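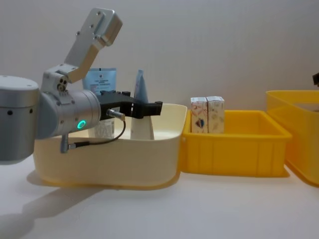
Fig. 1. Open cream bin with a tall blue and white tube and some packets.

Household Storage, Fadville evening course
Notes for session 3: open bins and what to stand in them

These are my notes from the front of the room, tidied up a bit so you can read them. If you missed the session you should be able to follow most of it, though you won't have had a go with the bins, so do find one at home and try things out as you read.

Where we'd got to

Last time we emptied a cupboard on to the table and sorted it into keep, move and finish up. Most of you ended with a big "keep" heap of small awkward things: tubes, sachets, packets, half-used boxes. They don't stack, they slide about on a shelf, and when you reach for one at the back you knock over everything at the front. That heap is what this session is for.

Why I like a plain plastic bin

I've tried baskets, drawers, wire trays and those bamboo dividers that cost a fortune. I keep coming back to the plain open bin with rounded corners. You can wipe it out with one cloth, there's no corner for old powder to hide in (oh, the state of some of my old baskets!), and a pale colour lets you see straight away when something has leaked. The one in Fig. 1 has walls that flare out slightly towards the top, and I'd look out for that when you're shopping. A flared bin is easier to get your hand into, and many of them sit one inside another when they're empty. The price you pay is a bit of wasted shelf between two bins standing side by side. I can live with that. If your shelf is really tight, go for straight sides.

No lids, please, at least for anything you use every week. A lid is one more thing to put down somewhere, and then something gets put on top of the lid, and then you've lost the bin.

Standing things up

Have another look at Fig. 1. The tube is upright, towards the back of the bin, and the light-blue packet comes up past the rim, so you'd spot its top edge without moving anything. I'm a great believer in this. Tall things go at the back and low things at the front, like a school photograph.

A tube that gets wider as it goes down is a gift, by the way. It'll generally stand by itself if the bottom is flat. The ones that give trouble are the soft squeezy sort that have gone thin at one end. Lean those in a corner, or put them in an old mug and put the mug in the bin. (Several of you pulled a face at the mug. Try it for a week!)

Flat packets want to be filed, like letters. Stand the first against the side of the bin and the rest lean on it. If there are only one or two they'll flop, so pack something boxy in front to hold them up. Keep the printed side facing you, and if the name of the thing is down at the bottom where the rim hides it, turn the packet round or write on the top edge in pen.

How full is full?

My rule is that you should be able to take any one thing out with one hand and the others stay where they are. If you need the other hand to hold things back, the bin's too full. We tested this on the practice bins and found people tend to go one or two packets too far. I do it as well.

Measuring up

Take the shelf depth first, then the width, then the gap to the shelf above, and write them down in that order so you don't muddle them. We did the practice cupboard together:

Depth of shelf: 50 cm
Width of shelf: 139 cm
Width left once the pipe box is taken off: 119 cm

Use the smaller width. I know it's tempting to go with the larger one and hope, and I've got the bins in my loft to prove where that leads. Measure each bin at the rim, where a flared one is widest, and leave a finger's width all round.

For height, stand your tallest item in the bin and measure from the shelf up to the top of the item. Then allow enough room to lift it clear, or decide that the bin will slide out like a drawer. Sliding is fine if the shelf is smooth and the bin isn't heavy.

Labels

Masking tape and a thick pen. The Grellora sheets I handed round are nicer to look at, and you're welcome to use them up, but do a week with tape first. You will change your mind about what goes where. I've been at this for over 3 years in the same kitchen and I still swap two bins round every so often.

Label the bin with the job and leave the product off it. "Cuts and colds" lasts for ages. The name of one particular cream lasts until you finish the cream.

A question from the Manole group

Somebody who'd come over from the Manole class asked whether to decant packets into jars. For most bits and bobs I wouldn't. The packet has the instructions and the date on it, and you'll want both at some awkward hour of the night. Keep things in what they came in and let the bin do the tidying.

To do before next time

Pick one shelf, only one.
Measure it and bring me the numbers.
Fill a single bin, tall at the back, and leave it alone for a week.
Make a note of anything you had to dig for.

If you want a practice bin to take home, they're in the tall cupboard at Prudolard, bottom shelf. Please bring it back clean. We'll be starting on under the sink next, so wear something you don't mind kneeling in.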